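Section 4. Setting Up and Loading the Dish Rack

This section applies to the Foltano wire dish rack as issued to shared kitchens and workrooms. Read it in full before the rack is used for the first time. Instructions for washing and storing the compartment trays are given in Section 5.

4.1 Before You Begin

Choose a level surface that will hold the rack and leave 16 inches of clear height above it. The rack may stand on a counter, a table or the Annamalai drain board, which is supplied separately. On a finished tabletop, spread a cloth under the feet.

CAUTION: Do not place the rack on a stove, a radiator cover or any surface that becomes warm. The black coating will soften and may mark the surface beneath.

4.2 Placing the Rack

1. Remove all packing material, including the ties that hold the tines together during shipping.
2. Lay the cloth and set the rack on it with the raised side of the frame at the back and the lower bar toward the user.
3. Press down lightly on each corner. If the rack rocks, lift it and turn it a little until all the feet are in contact with the cloth. Do not bend the feet.
4. Run a hand along the tines. Any tine that leans may be straightened with the fingers. Tools are not to be used.
5. Wash the rack once in warm water with mild soap and let it dry before loading.

NOTE: Small creases in the cloth do not affect the rack. A fold thick enough to lift a foot should be smoothed out.

4.3 Loading

1. Begin at the back and work forward. Stand plates on edge between the tines, with the larger plates nearest the raised frame.
2. Leave every second space open when drying bowls or deep plates.
3. Place lids, rings and other light round items last. A ring that is too wide to stand between two tines may be laid flat among them, near the middle of the rack.
4. Keep the total load under 9 pounds.

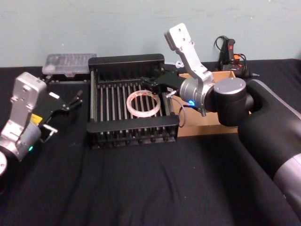

Figure 4-1. Clear plastic ring laid flat among the tines of the rack.

NOTE: Printed rings and lids should be kept away from bleach — the markings may fade.

4.4 Unloading and Care

1. Remove light items first, then plates, working from the front to the back.
2. Lift the rack by both ends of the frame. Do not lift it by the tines.
3. Shake out the cloth and hang it to dry.

Replacement feet are sold in sets under part number 81. Orders may be placed through Sketomis using the form at the end of this manual.

Revised Apr 21, 2020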